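Kitchen habits talk — speaker notes
Parvaneh Ghaffari, Grindby community room

Slide 4. Start before they've found their seats. Ask who knows what is at the bottom of their freezer. Wait. Let the silence do some work.

Tell the Khosravi stew story, short version. (Frozen in May, labeled "soup?", eaten as neither.)

Then: the freezer is where we send food we feel guilty about. A drawer makes this worse — you only ever see the top layer. Click.
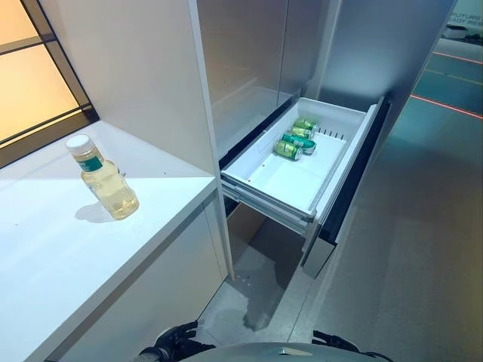

Freezer drawer pulled out, bottle on the counter beside it.

Talk about the drawer first. Flat floor, raised walls: stand things on edge, like files, labels up. Flat bags only. Anyone who freezes a round tub of chili has made a choice and must live with it.

Now the counter. Somebody will ask if oil belongs in the freezer. No. Somebody will ask if it belongs by the window. Also no — a dark cupboard, please, however pretty it looks in the light.

Homework: pull out 6 things tonight, name them aloud, eat one by Sunday. Pause here for the groaning.

If running over, skip the ice cube slide. I will be running over.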